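Kutdale science open day, 8 January 2022

We got to the Kutdale workshops a little after ten and went straight to the physics hall, which I had been looking forward to since June. It did not let me down!

## The rolling track

A long ramp with 28 lights along it, and a bicycle wheel you let go at the top. One bulb is fixed to the rim and another to the hub. With the blinds down, the hub light glides in a straight line while the rim light hops along in big arches (a cycloid, said the card on the wall). I ran it 6 times and would happily have stayed for more.

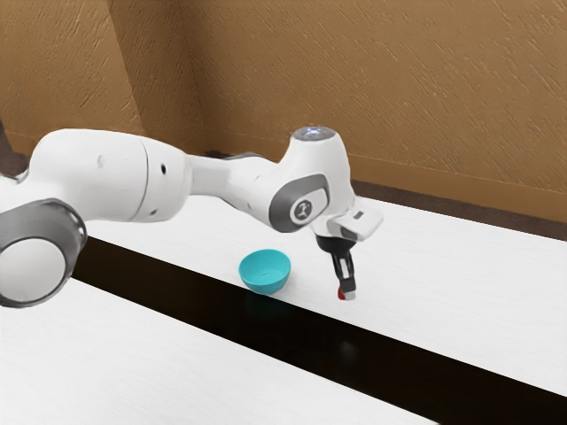 ## The Vaughan pendulum

Hung from the roof on a thin steel wire, with a bob heavy enough that you feel it in your stomach when it swings past. Visitors get to time it. Our group measured 56 seconds for ten swings, then tried a smaller push and got almost the same number. I knew that from school, but doing it with a stopwatch in my own hand was so much better. Lesis, the smaller pendulum next door, has an adjustable wire, and the kids were racing to make it match a ticking clock.

Lunch was soup and bread in the Hullach room. Go early, the line gets long. 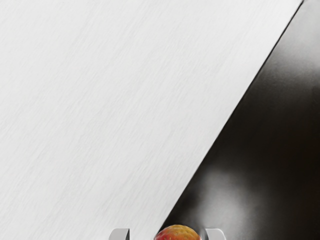
## Spinning chair and getting home

Hold a weight in each hand, arms out, and have a friend turn you gently. Pull your arms in and whoosh. I was dizzy for ages and went back for a second turn. The talk on gyroscopes started at 2 and ran over, so we missed the early bus. Parking is free behind the main building if you'd sooner drive.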